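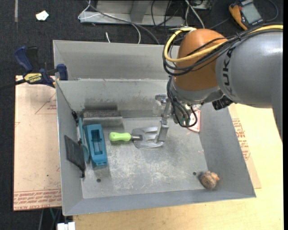

ok it's Saturday, I have coffee, and I promised a thread on the bin picking paper we've been chewing on since October. Buckle up, this is mostly about a spatula

The question is simple. If the arm misses a grasp, should it try the same spot again or go look for a different one? Almost everybody I've talked to says "different one, obviously." I said that too!

So we ran 3,000 grasp attempts in the metal bin. Half with a retry rule we call Custel (same spot, tiny shift in approach angle), half with Zosetti (throw the grasp away, replan from a fresh depth image). Same KUKA arm, same gripper, same pool of objects

Overall they came out close enough that I was kinda bummed for a week. Then I split it by object shape and wow ok, hello

Flat stuff lying on the bin floor, like the slotted spatula with the lime green handle: Custel wins and it isn't close. A miss on a wide silver head tends to be a height error of a millimeter or two, so the spot was fine and the angle was bad. Replanning just picks a new spot with the same height error, lol

Boxy things with a deep recess go the other way. If you missed the first time you're probably pushing on a wall of the part, and trying again from nearly the same angle pushes on it some more. Zosetti all day for those

Stuff near the bin walls is a mess for both. The finger is long and the walls flare and the planner gets shy. I threw out 100 attempts where the arm refused to move at all (they're listed in the appendix, please don't yell at me)

963 of the attempts were on flat objects, so I feel pretty good about that half. The recess result leans on way fewer objects and I'd love for somebody to try and break it

Side note, scuffed worn sheet metal is horrible for depth cameras. Scratches and smears show up as little phantom bumps. We lost nearly 40 hours to one patch of floor before I gave up and masked it

Next up is letting the system choose the rule from the shape it sees. First version is running now, it's slow and it thinks everything is a spatula

Code's going up once I clean out my embarrassing comments. Bin questions welcome, I have so many opinions about bins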